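Darnlow Institute of Applied Studies
Department of Housing and Consumer Studies

Household Water Use: Course Handout 8
Unit 2: Hot Water, Washing and the Kitchen

Purpose of this handout

This handout accompanies the second lecture in the unit. Students should read it before the seminar and bring a completed copy of the household water diary issued in March. The diary will be used in the group exercise described at the end.

1. Why the kitchen is studied separately

In most households the bathroom accounts for more water than the kitchen. The kitchen is nevertheless treated as a separate topic in this course. Kitchen water is drawn in many short periods, often heated, and often left running while the person at the sink does something else. These habits are difficult to record with a single meter at the street. A bathroom event such as a shower has a clear beginning and end. A kitchen event may consist of a rinse, a pause, a second rinse and a filled kettle, all within two minutes.

For this reason the unit relies on three sources of evidence: meter readings, diaries and direct observation. Each has known weaknesses. Diaries tend to leave out small uses. Observation may change the behavior of the household. Meter readings give totals but say nothing of purpose.

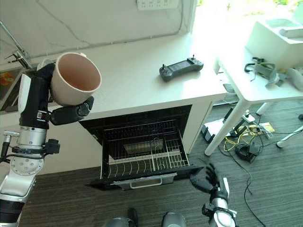 The term "load" requires care in written work. In the appliance literature it refers to the full contents of a machine for one cycle, whatever the number of items inside. In diary studies it is often used loosely for any batch of washing, including a batch done by hand. A ceramic mug held over an open dishwasher belongs to a load in the first sense only if it is placed inside and washed with that cycle; if it is washed by hand instead, it should be entered as a sink event. Students lost marks last year for mixing the two uses in one table.

2. The Trudum household study

The Trudum study followed 21 households over 8 weeks. All of the homes had individual water meters, and each household agreed to keep a diary. The principal findings discussed in the lecture were as follows.

Households that owned a dishwasher did not stop using the sink. Nearly all of them continued to rinse items under a running tap before loading the machine. In several homes the water used in rinsing was greater than the water used by the machine itself.

Running-tap washing varied more from person to person than from home to home. Two adults sharing the same kitchen could differ widely. The authors therefore recommend that the person, and not the dwelling, be treated as the unit of study wherever diaries permit.

Partly filled machines were common in smaller households. Residents gave odors and a shortage of clean dishes as their main reasons for starting a cycle early. 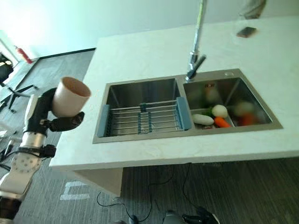 The study has limits that should be acknowledged in any essay citing it. The sample was small and was drawn from one town. The homes were newer than the local average, and none had a shared hot water supply. The later survey at Dastberg, which included older apartment buildings, reported longer waiting times for hot water and a larger volume lost down the drain before washing began.

3. Heated water and energy

The cost of kitchen water lies largely in the heat. A long pipe run between the heater and the tap holds a quantity of cooled water that must be cleared each time. Where draws are short and widely spaced, much of the heated water never reaches the tap – it is left in the pipe and cools there. Students should be able to sketch a simple pipe layout and mark where these losses occur.

4. Seminar exercise

Work in pairs. Exchange diaries and classify each kitchen entry as a sink event, a machine load or a drinking and cooking draw. Mark any entry that cannot be classified and note what further information would be needed. Seminars meet in Room 58, Jabłońska Building.

Written answers, of no more than two pages, are to be handed in at the start of the following lecture. Late work is subject to the usual department rules.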